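Surfaces and Baskets, handout 3
Bushra Paracha, Home Organisation evening class

Right, carrying on from the drawers. By now you should all have one surface at home picked out as your practice surface, and if you haven't, go for the table you walk past most. Mine is the kitchen one and it collects everything — post, hair clips, half a packet of batteries, you name it!

The method is the one I showed you in September. Everything comes off, you wipe down along the grain, and then a single basket goes back on, up towards a corner. Set a timer for 10 minutes and stop when it rings, even if you're in the middle of something (especially then).

Pale wood, and a green woven basket for the first one, and a green woven basket or possibly a placemat for the last:
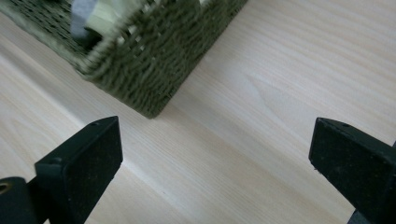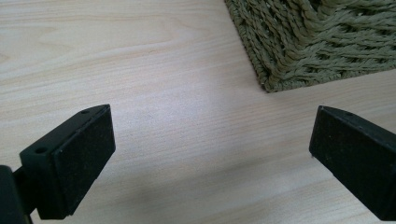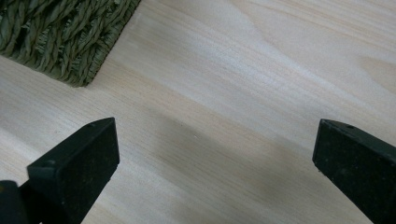

Now, choosing your basket. I like twisted cord or seagrass because it's kind to a tabletop, but do run your hand underneath before you buy. The Skirent ones I had years ago had a wire foot and I've still got the scratches. Loose fibres round the edge can be snipped with nail scissors, please don't pull them.

What goes in it? Soft things, papers you're dealing with this week, nothing with a lid that leaks. No more than 6 items to begin with. I know that sounds mean, and last term's group argued with me for most of an hour, but try it first and then argue.

For next time, bring your list of what you took off the surface and where each thing ended up. "Moved to the stairs" doesn't count as a place.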